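The Slow Walk Home: Notes from the Ojo Street Walking Club

Shoes, again

Regular readers will remember that the last newsletter closed with a plea for short items. We received one long item, on the subject of breaking in new walking shoes, and its author, Adesuwa Afolabi, would like it known that she stands by every word. What follows is my attempt to boil it down, with my own opinions added wherever I thought hers could use company.

Her main point is that most of us buy shoes at the wrong time of day. Feet swell. A pair that fits like a glove at 11 in the morning will fit like a smaller glove by supper, and the Restano loop is nearly always walked after supper. Go to the store late, wear the socks you really walk in (you know the ones), and don't let a teenager with a name tag tell you they'll stretch. 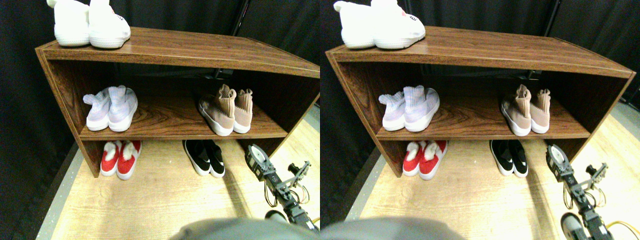 White knit sneakers on top of the cabinet.

Then comes the question of how long to wear a new pair before trusting it with a real walk. Adesuwa says 2 weeks of errands. Aminu Shehu, who read her draft over her shoulder on the bus, says one good hill will tell you everything. I have walked behind Aminu on hills. He stops a lot to admire the view, including on the stretch where the view is the back of the Mekis tire shop.

My own record is mixed. In July I wore a brand new pair on the Ganik trail because they looked so hopeful in the box. By the second gate I had a blister the size of a quarter, and by the third I was walking on the sides of my feet like a crab with a grievance. A kind stranger gave me a bandage with cartoon ducks on it. I still have the shoes. They are very good for taking out the trash.

There is also the matter of laces, on which the club has lost at least one friendship. Adesuwa favors skipping the eyelet over the sore spot and carrying on as normal. It works, and it looks as if you got dressed during a fire drill. Double knots are fine. Triple knots mean you will be sleeping in them.

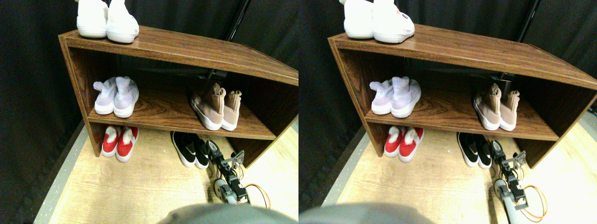
Putting shoes away is the part of the job I have always skipped. For years mine went into a heap by the back door, where they dried into the shape of whatever was on top of them. Adesuwa wants them unlaced, tongues pulled forward, newspaper in the toes if it rained, and never next to the radiator. She is also strict about air. An open rack with no back to it, like the brown one here, suits her fine, and a closed plastic tub makes her use language I can't print. I have since cleared a shelf. The heap has moved to the hall, but it is a smaller heap and I feel it respects me more.

Her last piece of advice is to retire a pair before it retires you. Press a thumb into the middle of the sole. If it feels like pressing a cracker, say goodbye. Aminu's current boots failed this test in front of witnesses and he has asked for a second opinion.

The next walk is on Friday at the usual time, from the bench outside the library. Bring water, and bring a bandage for whoever has been shopping.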